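OPEN DAY WALK-ROUND CHECKLIST - ROBOT DEMONSTRATION, BENCH 2
Mindska workshop, Ninthorpe
Date: 17 June 2026
Checked by: Myrto Chrysikopoulos
Second check: Panagiotis Rallis

Mark each line OK, FIX or N/A and write something in the comments, even if it's only a word. Go round once before the doors open and once while the demonstration is running.

BEFORE DOORS OPEN

1. Floor clear, cables covered where visitors cross. FIX, then OK.
Comment: One cover had lifted by the fire door. Panagiotis taped it down again and we both walked over it several times.

2. Visitor line marked and kept at least 700 mm from the reach of the arms. OK.
Comment: Measured with both arms stretched out towards the aisle. I'd love people to get closer, the view is so good, but the line stays where it is.

3. Emergency stops pressed and reset, one at a time. OK.
Comment: Both stop both arms. Please keep doing this with the arms moving slowly. A test on a parked arm tells you very little.

4. Demonstration speed limit set and locked. OK.
Comment: Set to 20 per cent. It still looks lively, and visitors can follow what is going on.

5. Grippers: fingers tight, no cracks, nothing caught in the joints. OK.
Comment: Finger screws checked by hand with the power off.

6. Parts for the demonstration free of sharp edges. FIX, then OK.
Comment: The Hodžić enclosures are lovely to handle but one had a burr inside a screw hole. Filed off. Run a thumb round every rim before it goes on the table.

WHILE RUNNING

7. Staff member at the bench the whole time, stop button within reach. OK.
Comment: Handovers done out loud ("you have the button", "I have the button"). It sounds a bit silly and it works very well.

8. Parts stay under control when picked up and turned. OK.
Comment: This is the bit everybody came for! The plain grey boxes got more gasps than the big welding cell next door, and I can see why. A person lines up a lid without thinking, and watching a machine do it slowly makes you notice how much there is to get right.
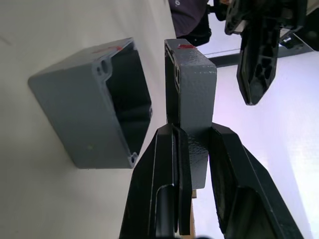

I watched nine goes from the side and would happily have stayed for more. Grip force was left at the rehearsal setting. If a part drops, the rule is that it stays where it is until both arms have stopped, and that goes for whoever is presenting too.

9. Presenter's clothing and badge. FIX, then OK.
Comment: Lanyards off at the bench, please, badges clipped on. I had to take mine off as well, so no finger-pointing.

10. Noise level comfortable for talking. OK.
Comment: The arms are quiet. The compressor in the corridor is not. Door kept shut between fillings.

11. Visitors' questions taken from behind the line. OK, with a note.
Comment: A girl from the Flaltovton school party asked what the arm does if it "changes its mind" halfway. Wonderful question, and it took us nicely on to the stop buttons. Note: small children slip under the tape. Put a second tape lower down next time.

AFTER CLOSING

12. Arms parked, power off, key in the cabinet. OK.

13. Visitor count passed to the front desk. OK.
Comment: 178 through the door, a good deal more than in January.

14. Incidents or near misses. None.
Comment: One dropped pen, on the visitors' side.

Still to do: lower tape, new cable cover by the fire door, a proper file for the burrs (I used the one from my own toolbox). Panagiotis has the list.

Signed: M. Chrysikopoulos, P. Rallis

Comments (3)

Dilys
Came with my dad and we stayed for the whole afternoon. Is the lower speed the same one you use on normal days?

Myrto Chrysikopoulos
Hello Dilys, no, it is set lower for visitors. So glad you both enjoyed it!

benchfitter
Good tip about the out loud handover. We've started doing it at our place - felt daft for a day, now it's habit. Do you have a blank copy of the form?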